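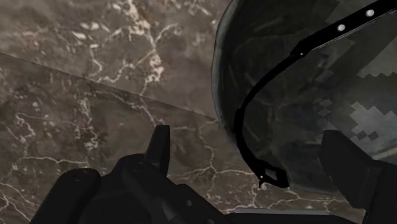
Wadley Grasp Simulation Package, release 2

Wrist-view grasp simulation for two-finger grippers
Supplied by Trurkton
Status: current, April 2021

Overview

Wadley is a simulation package for testing grasp planners on objects that are hard to hold: curved shells, hanging straps, loops and thin rims. It renders what a camera close to the gripper would receive, together with the contact data for each attempt. The package grew out of a study by Golnar Tabrizi and Rhun Gronow at Trurkton, who wanted to know how much of a planner's error came from the object and how much came from the surface behind it.

The camera position is close by design. Both fingers stay in view and the object is seldom visible whole. Planners trained on overhead views tend to lose accuracy under these conditions, and the package is meant to measure that loss.

The helmet and strap set

The helmet set is the one most customers ask for. The shell is smooth, dark and slightly glossy, with a digital camouflage pattern over part of it. A flat black strap with small white rivets crosses the shell and ends in a loop-shaped buckle. The set is run against veined marble, which puts fine, bright lines behind the rim and faint reflections on the shell itself.

Three grasp targets are scored separately:

Rim: fingers close across the lower edge of the shell.
Strap: fingers close on the strap where it lies against the shell.
Buckle: fingers close on the loop at the end of the strap.

The strap is modelled as a chain of short rigid links. It bends and swings, but it does not twist. Users who need twist should read the limits section before ordering.

Test method

The reference test uses 564 attempts on the helmet set. Object pose, lighting and background are drawn from a fixed seed list, so that two planners see the same starting conditions. Of these attempts, 312 use a veined stone background and the rest use plain matt surfaces.

An attempt is scored as a success if the target stays between the fingers through the lift and the hold that follows it. Slips during the lift are logged with the time of first movement. An attempt in which the planner offers no grasp is scored as a failure and marked separately — it should not be merged with the slips when results are reported.

Results

With the Wako baseline planner, rim grasps were the most reliable on both kinds of background. Strap grasps were weaker on stone than on plain surfaces. In the logged failures, the planner often placed its grasp point on a vein in the stone close to the edge of the shell. Adding depth input removed most of these errors. It did little for the buckle, where the opening of the loop is small compared with the width of the finger tips.

Angharad Kneath repeated the full test with a second baseline, Vutmont, and found the same order of difficulty: rim, strap, buckle. Vutmont offered no grasp more often than Wako did, and slipped less when it did offer one. Per-attempt logs for both planners are included with the package.

Contents

Simulation core and renderer
Helmet and strap set, with collision models
Stone and plain background sets
Seed list for the reference test
Scoring scripts and baseline logs
User guide, including gripper calibration notes

Gripper models

Release 2 ships with 2 gripper models, both parallel-jaw with squared finger tips. Other grippers can be loaded from a standard robot description file. Finger friction must then be set by hand. The default value suits hard rubber pads and will give optimistic results for bare metal.

Known limits

Strap twist is not modelled.
Gloss on the shell is fixed and cannot be varied between attempts.
The shell is treated as rigid. Squeeze force has no effect on its shape.
Reflections are computed for the main light only.
Contact at the inner edge of the buckle can be unstable at large time steps. The smaller step given in the user guide is advised for all buckle grasps.

Changes from release 1

Bleddyn Hopkin rewrote the contact solver, and slip times from release 1 should not be compared with those from this release. The stone background set is new. The seed list has been extended, with the old seeds kept at the front in their original order.

A twisting strap model is in testing and is planned for September.

Licence and support

Licences are issued per research group and cover teaching use. Source code for the scoring scripts is open to all licence holders; the renderer is supplied as a compiled library. Requests for extra object sets go to Guadalupe Ochoa at Trurkton, with a sketch or mesh of the object and the gripper to be used.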